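Home | Programs | Grants | News | Contact
Filed under: Grantee Reports, Household Support

We use cookies to improve your visit. By continuing to browse you accept our cookie policy.

Vadden Bedding and Linen Program
Interim Progress Report to the Kestero Fund
Oct 26, 2018

1. Purpose of this report

The Vadden program supplies bedding to households moving out of temporary shelter and into permanent housing. The Kestero Fund agreed to support the program for two years, covering the purchase of new pillows and mattress protectors, the laundering of donated textiles, and the cost of delivery. This report covers the first half of the grant period and follows the headings set out in the grant agreement.

2. Deliveries to date

The program delivered 1,508 bedding sets during the reporting period. The target in the agreement was 1,000. The difference is explained largely by the opening of the Vurnis housing site, which took in its first tenants earlier than planned. Sets are made up by bed size and contain one fitted sheet, one flat sheet, two pillowcases, a pillow and a cover or blanket. Families with infants receive a separate crib set, which is purchased new in every case and is not included in the figure given here.

Referrals came from 11 partner agencies. Two of these joined in August and are still learning the request form. Incomplete forms remain the most common reason for a late delivery, and the form has been shortened from four pages to two. The agencies now enter bed sizes in a single table at the top of the first page.

3. Donated textiles

Donations of sheets and covers remained steady through the spring and fell in the summer months. Quilted and patchwork covers are requested more often than any other item, and supply does not meet demand. Plain blankets are in good supply at all times of the year. Households are asked on the referral form whether they have a preference, and staff record whether it could be met.
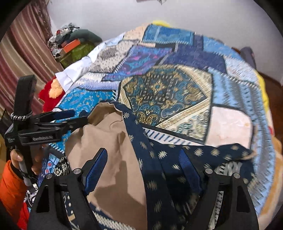
Ruben Desmet

Sorting standards were revised at the start of the period. Items with tears, permanent stains or worn elastic are now removed at intake, before laundering. Under the earlier procedure they were washed first and inspected afterward, and the program paid for the washing of goods it could not use. Rejected cotton is passed to a textile recycler under an agreement that carries no cost to the program.

4. Laundry contract

The contract with Hoekstra was renewed for 12 months on the same terms. Turnaround is three working days, and this was met in all but two weeks of the period. In both of those weeks the delay was caused by a boiler repair at the plant, and the program drew on its reserve stock of new sheets. The reserve has been restored to its agreed level.

The lower price expected from the change in intake sorting has been seen in the invoices. The saving has been moved to the delivery budget line, as the Fund approved in writing.

5. Areas of concern

Storage at Vadden is close to full. The upper shelving is difficult to reach safely, and twin-size sets are now kept in the corridor outside the main room. The landlord has offered a second room on the same floor, and a decision is needed before the winter donation drive.

A total of 127 households received their sets more than one week after moving in. This is higher than the program considers acceptable. Most of the late cases were in the outer districts, where deliveries are made once a week. A second weekly route began at the end of the period, and its effect will be reported in the next submission.

Feedback cards are returned by fewer households than planned. The cards were first placed inside the pillow packaging, where many were likely discarded. They are now handed over by the driver, with a postage-paid envelope. Comments received so far ask most often for a second pillow and for darker colors, which tenants find easier to keep clean.

6. Plans for the second half of the period

The program will add bath towels to each set, using the line already set aside for this purpose. It will hold a short training for referral staff at the Vurnis site and will complete a full stock check before the end of the year. No change to the overall budget is requested. A request to move funds between the storage and equipment lines may follow if the second room is taken.

Receipts and the delivery log are held at the Vadden office and are available to the Fund on request.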